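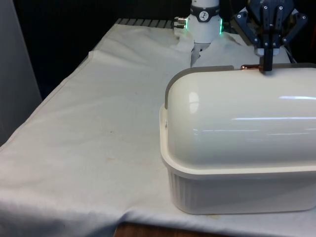 Projektbericht: Äschen und Bachforellen an der Eder - Auswertung von Fangbüchern

Bearbeitet von Stela Stoica und Uldis Tamošiūnaitė
Abgabe: 15. Februar 2004

1. Fragestellung

Wir wollten wissen, ob Angler an der Eder im Herbst andere Stellen aufsuchen als im Sommer und ob sich das in den Fängen zeigt. Die Idee kam aus dem Wahlkurs Gewässerkunde.

2. Material

Grundlage waren die Fangbücher von 90 Anglern aus zwei Saisons. Darin standen 1.439 Einträge mit Datum, Fischart, Länge und Abschnitt. Nicht alle waren brauchbar. Bei vielen fehlte der Abschnitt, bei manchen war die Schrift nicht zu entziffern. Übrig blieben 657 Einträge, mit denen wir gerechnet haben.

3. Vorgehen

Die Strecke haben wir in Rauschen, Züge und tiefe Gumpen eingeteilt. Jeder Eintrag wurde einem dieser Typen zugeordnet. Stela hat die Tabelle angelegt, Uldis hat die Zuordnung ein zweites Mal gemacht. Wo wir nicht übereinstimmten, haben wir die Karte noch einmal angesehen.

4. Ergebnisse

Bachforellen wurden im Sommer vor allem in den Rauschen gefangen. Äschen kamen in den Zügen häufiger vor, im November fast nur noch in den Gumpen. Die größten Äschen stammen ebenfalls aus dem Spätherbst - allerdings sind das wenige Fische.

5. Fehlerquellen

Leere Angeltage wurden selten eingetragen. Deshalb können wir nicht sagen, wie viele Fische pro Stunde gefangen wurden. Auch der Wasserstand fehlt in den Büchern. Für eine Fortsetzung würden wir einen Vordruck mit Uhrzeit und Pegel verteilen.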